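Book Drive FAQ

Stikasard Reading Club, spring drive (April through early June)

Same questions keep coming in so we put them all on one page. If yours isn't on it, email the club and Raimo or Eero will get back to you. Usually same day, sometimes not. 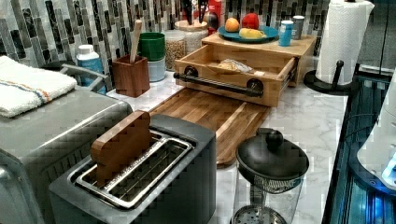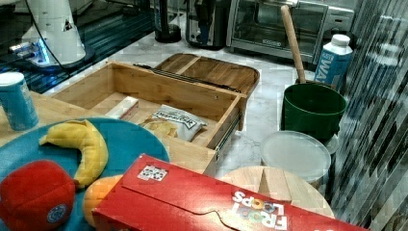
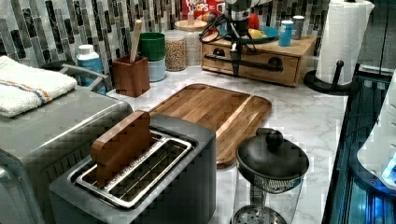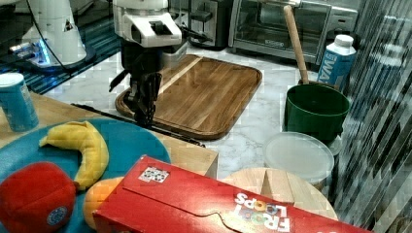 Toaster and towel, cereal and play fruit, toaster again, cutting board.

What is the drive for?

Books for kids who don't have many at home. Ages zero to 12. They go to the two elementary schools, the Kovar Street clinic waiting room, and the family shelter. Kids keep them. No returning, no stamps inside the cover.

How many did you get last year?

469 books. Of those, 415 went out. The rest were in bad shape or were not kids' books (we got a set of tax guides).

What's the goal this year?

Enough for every kid in kindergarten through second grade to take home one book, plus a shelf for the clinic. That's 300 for the schools. Anything over that goes to the shelter first.

Where do I drop off?

Three places:
Stevov Hardware, bin inside the front door, store hours
Lacroix Bakery, bin by the register, mornings only, they close at 1 pm
The library side entrance, any time before 8 pm

Please don't leave bags outside if the library is locked. We lost two bags to rain last spring.

What kind of books do you want?

Picture books, board books, early readers, chapter books. Graphic novels yes, those go fastest. Joke books, animal facts, anything with trucks. Books in Spanish and other languages very welcome, we are always short on these.

What don't you take?

Textbooks, encyclopedias, magazines, coloring books that are already colored in. Nothing with mold or missing pages. Nothing that smells like smoke. Grown-up books can go to the library sale in the fall, thats a different group.

Do they have to be new?

No. Gently used is fine. Name written inside is fine too. Board books with a few tooth marks, ok if the pages are all there. If you'd give it to your own niece, send it in.

Can I give money instead?

Yes. Checks to Stikasard Reading Club, or cash in an envelope at the Lacroix counter with your name on it. We buy board books with it mostly, nobody donates enough of them. Ask if you need a receipt.

Can you pick up from my house?

For a full box or more, yes. Email with your street and a good time. Eero Sjöberg does pickups after 5 pm. In town only, sorry.

Can my kid help?

Please! Sorting is in the library basement room. Kids eight and up can sort with a parent there. Younger ones can decorate bookplates at home, blank sheets are in a folder at the library desk. Take as many as you want.

What happens at sorting?

Check pages, wipe covers, put in the age bins, stick a bookplate in front. Takes a couple hours. Bring a water bottle. The elevator is working again so boxes are no longer a stair job.

I'm a teacher, can my classroom get books?

If you are at one of the two elementary schools you're already on the list. Other schools or home daycares, email by the end of April with how many kids and what ages. Last year 91 books went to home daycares and we'd like to do at least that again.

Can I ask for certain titles?

You can ask. No promises, we only have what comes in. Subjects are easier then titles. "Dinosaurs, second grade" we can probably do.

Do you read to the kids too?

Yes, at the clinic, twice a month, 10 am. Readers need to fill out the clinic's form first, it takes a while to go through so start early. Raimo Kokkonen has the form. You don't need to do voices.

Can my business host a bin?

Talk to Raimo. We have two spare bins. You need a dry spot indoors and somebody to call us when its full. We empty them, you don't have to lift anything.

When is the last day?

First week of June, bins come in at closing time. Books that turn up later get saved for the fall drive, so don't toss them.

Is the club open to new members?

Yes. Meetings at 7 pm in the library basement, first week of every month except July. Dues are whatever you can do. Come to one and see, no need to sign up ahead. Parking is behind Stevov, the library lot fills up.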